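Clear bowl sink traps – worth it or a gimmick?

Started by kouris_k, 8/3/22

kouris_k
Redoing the drain under the bathroom sink and I keep getting pushed toward one of those bottle traps with a see-through cup at the bottom. The guy at the counter at Kadlec was very keen on it. You look in, you see the gunk, you unscrew the cup, done. Sounds fine, but he's selling them, so of course it sounds fine. Has anybody lived with one for more than a month?

I've got a plain P-trap now. It's ugly and it clogs maybe twice a year, mostly hair.

rezaul_b
Had one in the last apartment for 3 years. It works. Saved an earring once. I wouldn't go back.

StavrosP
I'll be the grump. A bottle trap is a bottle trap, clear or not. The path through it is tighter than a P-trap and hair loves it. Making the cup clear just lets you watch. Also check your local code before you buy anything, because plenty of places in the US won't pass a bottle trap on inspection. The store won't mention that unless you ask.

rezaul_b
Stavros, mine never backed up. Not once.

StavrosP
Good for you. You also told us in another thread that you shave your head.

kouris_k
OK, that's funny, but it's a fair point. There are two people with long hair in this house.

The code thing I didn't know. I called the county and got a "probably not, but bring it in," so that's not a no. I did bring one home from Kadlec to look at, on the understanding I can return it if I don't get it wet. Dark gray plastic on top, angled body, clear cup screwed up into a big ring nut. 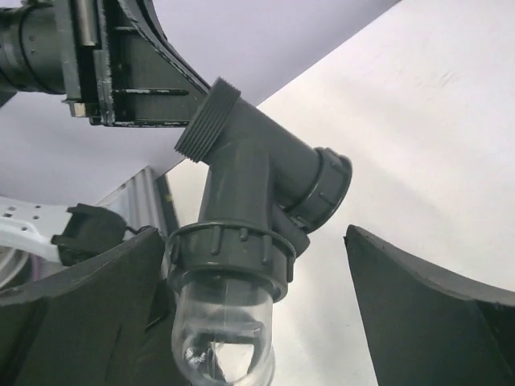 My first worry is the threads. I've had plastic threads strip on me with nothing more than hand pressure, and I don't see why these would be better. Second worry is the cup itself. It feels thick enough, but what does it look like after a year of toothpaste and soap? I bet it goes cloudy and then I've paid extra for a window I can't see through.

Hanneke Groen
It does go cloudy. Mine was cloudy by September and I'd put it in that spring. I clean it with dish soap and an old bottle brush and it comes back most of the way. Vinegar helped with the hard water ring. Don't use anything gritty or you'll scratch it and then it really is pointless.

What I do like is the grip on that big ring nut. With the raised tabs I can undo mine by hand, and I have bad wrists. The old one needed pliers every time.

StavrosP
If you can undo it by hand, so can a box of cleaning supplies shoved under there. I've seen those rings get bumped loose.

Hanneke Groen
By a box? Mine takes a real twist. I'm not buying that one.

StavrosP
I said I've seen it. I didn't say it was common.

uhauser
Does Kadlec make it or just sell it? I bought a similar one under the Fusa name and the gasket was junk out of the bag. Slow drip, took me two evenings to figure out it was the ring and not the wall side. Swapped in a better washer and it's been dry. Check that the gasket lies flat before you put the cup on – mine had a fold in it from the packaging.

kouris_k
No maker's name on the bag that I can find. Doesn't fill me with confidence. Gasket looks flat, for what that's worth.

What about drain cleaner? The guy said "any brand." I find that hard to believe.

uhauser
I wouldn't. Heat and plastic, no thanks. And the whole idea is that you take the cup off and dump it, so why pour anything down there?

rezaul_b
Agree with Urs. Bucket under it, unscrew, rinse the cup in a DIFFERENT sink. Ask me how I learned that.

StavrosP
Best post in the thread.

Kosmas, my advice is the same. Take it back, buy a standard P-trap with a cleanout plug and put a hair catcher in the drain. Costs less, passes inspection, and you can't see into it, which I consider a feature.

Hanneke Groen
A hair catcher is a good idea with either one. I'd still keep the clear one if the county says yes.

kouris_k
Taking it to the county office first, then I'll decide. I'm leaning toward Stavros on this but I do hate the pliers. If they pass it I might try it in the half bath where hardly anyone brushes their hair, and leave the main one alone for now.

uhauser
Pick up a spare washer while you're out. The ones from Ceseck fit mine.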